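Tasemholm Tapes: progress report to the Dokari Fund
2023-08-09
By Panagiotis Tsoukalas
14 shares | 3 comments

We are a little past the halfway point of the grant and I am very happy to say that the record exists! The test pressing of the Kaewkla album arrived at the label last month, we played it on three different turntables, and apart from a faint click at the start of side B (which the plant has already fixed) it sounds wonderful. The band had only ever released cassettes, the last of them long sold out, so hearing these songs with proper low end was quite a moment for everyone in the room.

To recap for anyone on your side who is new to the file, the grant covers three pieces of work: remastering and pressing the Kaewkla album, recording a new EP by Plulberg, and putting the label's back catalogue online with full credits. I'll take them in that order.

Kaewkla. The master tapes turned out to be in better shape than we feared. Two reels needed baking and one song, the long instrumental that closes the album, had to be rebuilt from a safety copy because the first minute of the original had been recorded over. You can hear a slight change in the hiss if you know where to listen. The band like it and asked us to leave it alone, so we have. We ordered 1,000 copies on black vinyl, and by the time of writing 542 have been reserved through the shop and by mail. That is far ahead of where I thought we'd be before a single review. The sleeve notes are written, the lyrics have been checked by the singer (twice, the second time over a very long dinner), and the printer has the final files.

Plulberg. The recording has been slower, and I would like to be plain about that. We booked the studio for February, but their drummer hurt her wrist and we moved everything back until she could play again. The upside is that the duo kept writing, and the EP now has five songs where we had planned four. The new one, a slow waltz with hardly any drums in it at all, is my favourite thing they have done. 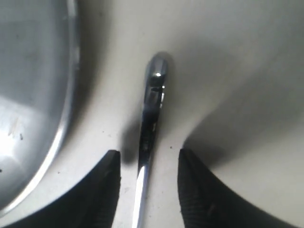
Basic tracks are finished for all of them and the vocals are done for three. What remains is a day of strings, two lead vocals and the mix. The extra song does mean extra studio time, and we have paid for that out of the label's own money, so there is no change to the sum we asked you for. I expect to send you rough mixes within six weeks. Please play them loud.

The back catalogue. This has been the quiet surprise of the year. We thought listeners would go straight to the two or three better-known releases, and instead they have been digging through the oddities: the split single with the misprinted label, the live set from the boat, the Christmas song that was only ever given away at the door. The catalogue pages have had 1,135 full-album plays since they opened, and people write in with corrections. One listener recognised his own trumpet playing on a track where we had no credit at all, so he is now listed and has been paid his share.

Money. Spending on the Kaewkla album is within budget, with a small amount left over from mastering that I would like to move to postage. Overseas parcels cost more than they did when we applied. If you need a form for that, send it over and I will fill it in straight away. The catalogue work is fully spent and the receipts are attached in the usual folder. For the EP, the second studio invoice is still to come.

What comes next. The album is out in the autumn, with a launch evening at the Tasemholm hall where Kaewkla will play the whole record in order, something they have never done before. Plulberg will open. There will be seats held for you, so do tell me how many you'd like. After that we mix the EP, choose a cover (the duo have strong and entirely opposite opinions) and start work on a short tour in the new year, which falls outside this grant.

Two requests before I stop. Could you confirm which version of your logo should go on the back sleeve of the EP? We used the one-colour version on the album. And could the final report be moved back by a month, so that it can include the finished EP and the first sales figures together?

Thank you for backing this. The band members ask me to pass on their thanks as well, and a copy of the test pressing is on its way to your office.

3 comments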